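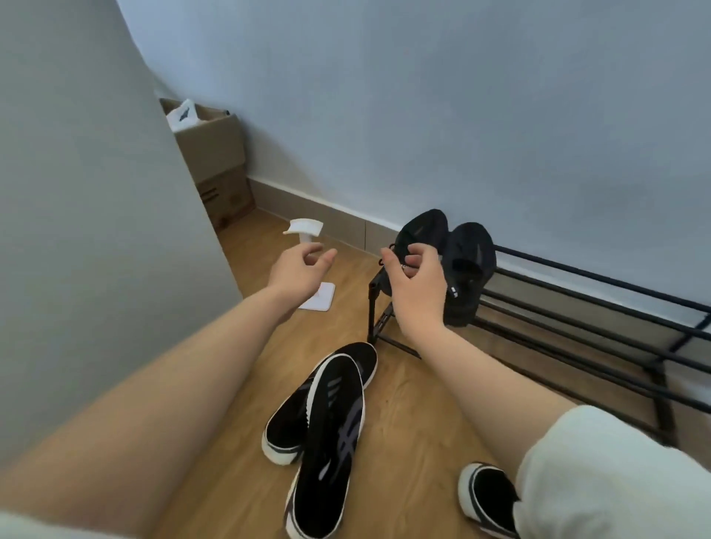 Lamside Shoe Swap: Your Questions

What is the swap?
Once a year, in June, people from all over Lamside bring shoes they no longer wear and go home with a pair they will. Last year we had 221 pairs on the tables and it was a wonderful afternoon (the boots were gone in minutes!).

What can I bring?
Sneakers, dress shoes, sandals, boots, kids' shoes, dance shoes. We love odd sizes, so please don't hold back if yours are tiny or huge. Soles should be whole and laces should match.

How do I get them ready?
Knock off the dirt outside, wipe them down with a damp cloth and let them dry overnight away from the heater. Tie the pair together by the laces, or use a rubber band. No boxes, please.

How many pairs can I take?
You get one token per pair you bring, up to 3. First-timers get a free token at the door, even with nothing to swap.

Can I try them on?
Yes, please do! There are benches along the back wall, and Elżbieta Szewczyk will be there with her foot gauge, which kids adore. Bring socks.

What happens to the leftovers?
Anything still wearable goes to the Kwiatkowski thrift store on Zisau Street. Last time that was 83 pairs.

Do you take repairs?
Small ones. Loose insoles and missing eyelets are fine, but a split sole needs a real cobbler.

Is there parking?
Street parking only. The Gosesier bus stops right outside.

Page updated Feb 18, 2023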